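The Balloon Lady of Gerkbridge Takes Her Time

July 5, 2022

Rajeshwari Bhat has a rule about visitors to her workroom, and the rule is that you have to tie one balloon before you get any tea. I broke my first two. The third one held, a rather sad yellow thing with a knot as long as my thumb, and she set it on the windowsill as if it were a prize marrow and went off to fill the kettle.

She has been decorating with balloons for 14 years, first out of the spare bedroom in her apartment and now from two rooms over the old shoe repair shop on Galli Street. Weddings, mostly, and school fairs, and the kind of birthday where a whole family has flown in from three countries and somebody's aunt wants an arch. Her business is called Lurow, after a made-up word her daughter used for anything round when she was small – oranges, the moon, her grandfather's head.

"I wanted a serious name," she told me, pouring. "I had a whole list of serious names. Then the woman at the bank asked me what to put on the form, and that's what came out of my mouth, and I've never been sorry."

The front room is where she meets customers, and it is tidy in the way front rooms are. The back room is the one I'd come to see. There are drawers and drawers of balloons sorted by color, and when she pulls one open you get that smell, sweet and dusty, that takes you straight back to being six years old. She keeps some 2,000 in stock at any time and swears she can tell the whites apart by touch.

I asked her what people get wrong, thinking she'd talk about colors. She talked about size for a good quarter of an hour.

"They blow it up until it can't take any more," she said. "They think that's a full balloon. A balloon like that looks like a light bulb, it has a long neck, and it's tight all over, so if you put it next to a rose or a sleeve button, goodbye. You want it to look like an egg. When it looks like an egg, stop. Let a little out if you have to, and tie it there."

The tying is the part she loves best. She stretches the neck around two fingers, tucks the end through with her thumb, and it's done before you've understood what you saw. She learned it from Cosimo Cattaneo, who ran the party counter at Forside for years and who, she says, could tie with either hand while giving a customer change with the other. (I asked whether that could be true. She said I should have met him.)

"Cosimo used to say the knot is where you see a person's patience," she said. "Pull too hard and you thin the neck and it leaks all night. I've had whole ceilings come down by morning from that. Well, one ceiling. But it was a big one."

A soft knot close to the body, then. She likes the way the color gathers there, so that even a very pale balloon has a bit of strong blue or strong pink at the bottom, and she'll often leave that showing where other decorators would tuck it out of sight.

Pale blue is her favorite, by the way, and has been from the start. She likes a see-through one best, with the light sliding over it, and she likes to look at it against something dark before she promises it to anybody. On a white tablecloth, she says, a pale balloon hardly exists. 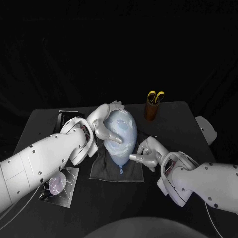 On holding a balloon without fear

"Everybody's afraid of them!" she said when I picked one up with my fingertips, arms out, face turned away. "Look at you. It's a balloon, it isn't a goose."

Her advice is to hold it from the top with a curved hand, with your thumb resting on the side. A small dent under the thumb is fine. Rubber is made to give, and a balloon that dents a little is telling you it was filled properly. If you're adding it to a garland, the other hand goes down low, by the knot, and does the fiddly work there. She also takes off her rings, keeps her nails short, and lays a cloth over the table before she starts, a habit she picked up after a splinter cost her half an afternoon's work.

Her two helpers have their own ways. Hiu-tung Chiu builds from the floor up and talks to the arch the whole time. Siu-ming Tang works from the middle out and doesn't say a word until lunch. They came to her within a month of each other, and she gave each of them a bag of odd colors and told them to go home and make something.

"Hiu-tung brought back a caterpillar," she said. "Siu-ming brought back all the balloons tied exactly the same size, in a laundry bag. I thought, good, I need both."

The biggest job they've done together was a wedding this past March for Fung-ping Lam, whose mother had asked for clouds. There was a good deal of discussion about what a cloud was. In the end they used 247 balloons in white, pearl and the palest blue, hung at different heights over the dance floor, and Rajeshwari stood under them before the guests came in and cried a bit, she said, though she also cries at parades.

I asked if it bothers her to make something that will be wrinkled in a few days. She thought about it while she topped up my cup, which I hadn't finished.

"My mother made sweets," she said. "She'd cook for two days and they'd be gone in an hour, and she'd sit there with the empty plates looking so pleased. I think I got it from her. And the children get to take them home, you know. I always tell the family, let the children take them, and cut up the popped ones and put them in the trash where the little ones can't reach."

She still sweeps the back room herself every evening, getting down on her knees for the scraps under the drawers. Before I left she put my yellow balloon in my hand and told me to practice, and gave me a bag of ten more to practice on. I've tied four so far. The necks are getting shorter.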